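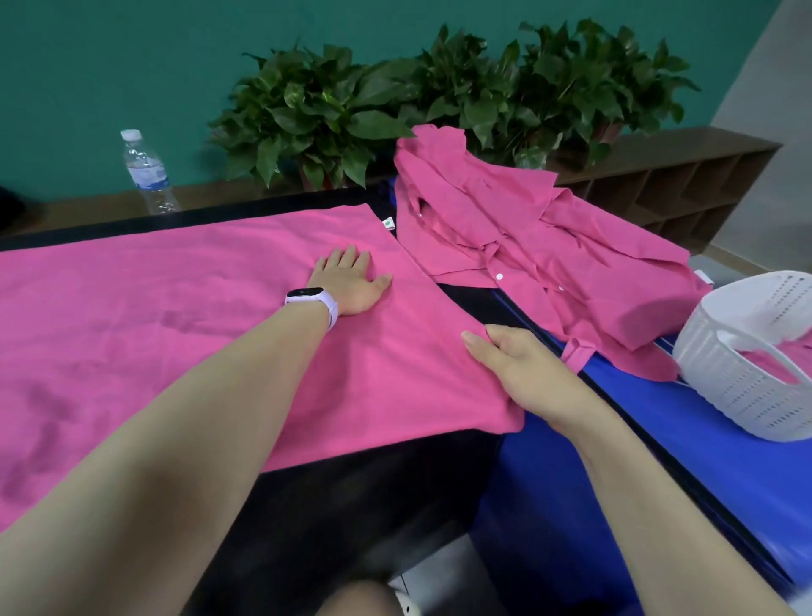
The bus dropped us at the Irlow pumping station at the tail end of a shower, and I'll admit the puddle by the gate did not put me in a generous mood. It covered most of the path. A young man in a yellow vest had laid two pallets across it and was helping people over by the elbow. Inside, a banner said the town was "ready for the river."

This was the open day for the new flood works, held on 10 February 2023, and I went because I live four streets from the water and have had it in my kitchen twice. The last time was in November. My floor has been replaced, my insurance has gone up, and I wanted to hear what the money was spent on.

The tour started with a talk by Anneli Tuominen, the project engineer, in a side room with too few chairs. She was a good speaker and I have no complaint about her. She put up a map of the lower town in three shades of blue and explained that the old station had two pumps dating from before the bypass was built, one of which ran and one of which sometimes ran. The new station has 4. They were made by Bostness and they are painted green, and together they can lift the contents of the storm drain into the river faster than the drain can fill. That was the claim. A man near the front asked how fast the drain had filled in November, and she said the gauge had failed that night, so the figure was an estimate.

I wrote that down. The whole station is sized on an estimate from a night when the gauge was under water.

To be fair to her, she said so plainly when she was asked. It was not on the slide.

We went down to the pump hall in groups of 18. You go down a steel stair and through a heavy door with a rubber seal, and then you are on a walkway looking at the tops of the motors. It was loud even with only one running. Our guide had to shout, and I caught maybe half of it. I did catch that the control panel is now set well above the floor, where the old one was at knee height and shorted out both times I got wet. Moving it up seems to me the best thing they have done, and it can't have been the expensive part.

Somebody's kid asked what happens if the power goes off. There is a backup generator, and we were shown it afterward in its own brick shed. It looked new and clean. I asked where the fuel was stored and how long it would last, and was told "long enough for a typical event." I asked what a typical event was. The guide said I should put that to Anneli, and when I found Anneli she said they were still waiting on the delivery contract. So the generator is there and the promise of fuel is not, or was not on the day I visited.

Back outside they walked us along the new wall. It runs from the station to the footbridge and stops. I have walked past this wall all winter while it was being built and it is solid enough, with a decent cap on it and a drain along the town side. But it stops at the footbridge, and the river does not. Past the bridge there is a grass bank, the same one as before, with the same low spot where people cut through with their dogs. The November water came over at that spot. I know it did, I stood at the upstairs window and watched it come.

The answer on the bank is "phase two." I asked if phase two had money. It has a study.

The part of the day I liked most was the warning system, and I went in ready to dislike it. A firm called Wutier has put level sensors at several points upstream, and when the water reaches a set mark it sends a text to anyone signed up. The woman on that table let us see the readings on her laptop, with the river doing nothing very much. She said 1000 households had signed up so far. The lowest sensor is near the mill, which gives my street 40 minutes by her reckoning. In November I had none. With 40 minutes I could lift the rugs, get the car up the hill and move the freezer onto blocks, if my neighbor is home to take the other end.

I signed up. I also asked whether these sensors would keep working under water, given what happened to the last gauge. She said they were rated for it. I'd like to see them pulled out of the river after a bad night before I believe that, but she knew why I was asking, and she didn't try to sell me anything.

Lunch was in a tent run by Từ, the café on Mill Lane, which lost its whole ground floor and was shut for months. The soup was very good. Helmi Aaltonen was in the line ahead of me. She is on the low side of the lane and has been flooded more often than I have. I asked her what she thought and she said she would tell me after the next one. She has not moved her good furniture back downstairs.

There was a question session at the end, which ran short. Three people asked about the grass bank in three different ways and got the same reply. Someone asked whether insurers would take the new station into account, and the panel said that was a matter for insurers. I called mine the next morning. They had not heard of it.

If you are on the low side and you missed the day, sign up for the texts. The forms are at the library and take two minutes. Ask about the bank while you are there, and ask about the fuel. The puddle was still at the gate when I left.

Contact us | Copyright Lower Town Residents' Page | Back to top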